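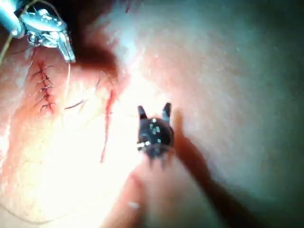 I bought the Barkis suturing set last December, after a long winter evening of reading other people's opinions and getting no closer to one of my own, and I've been meaning to write it up ever since. My old set came from Nosley and did me perfectly good service, but the jaws had started to let go at the worst moments, and I was ready for something nicer. What I look for in a stitched line is plain evenness, and the one in the photo, with its six dark stitches across the closed cut and the little trimmed ends poking out to either side, is a fair picture of what I mean. It reminds me of a zipper! The open red cut beside it shows how thin a line you're asking all those knots to follow.

So, the set itself. You get a needle holder, toothed forceps, a pair of scissors and two sizes of thread, all tucked into a zip case that is a good deal sturdier than I expected. The needle holder is the star. It closes with a soft click you can feel in your palm, and it opens again without that little jerk that tugs at a stitch you've only just placed. My hands are on the small side and the rings fit me comfortably, though a friend with big hands found them snug and went back to her Skiser pair quite happily.

The scissors I'm less in love with. They cut cleanly enough near the hinge, but the tips fold fine thread over about as often as they cut it, and I've ended up keeping my old ones in the case – a pity at this price. I paid 200 dollars for the lot, and for that I'd have liked tips that meet.

As for thread, the dark one is a pleasure, easy to see and happy to hold a knot. The pale one handles just as well, but it vanishes the moment there's any shine on the tissue, so do move your lamp before you start muttering at it (I muttered for a week). Bilyk sells refills that fit the same spool holder and cost a bit less.

Would I buy it again? Yes, and I'd put the money for better scissors aside on the same day. Wipe the hinge dry before you zip the case shut, as mine picked up a speck of rust in the first month.

Posted 18/10/2023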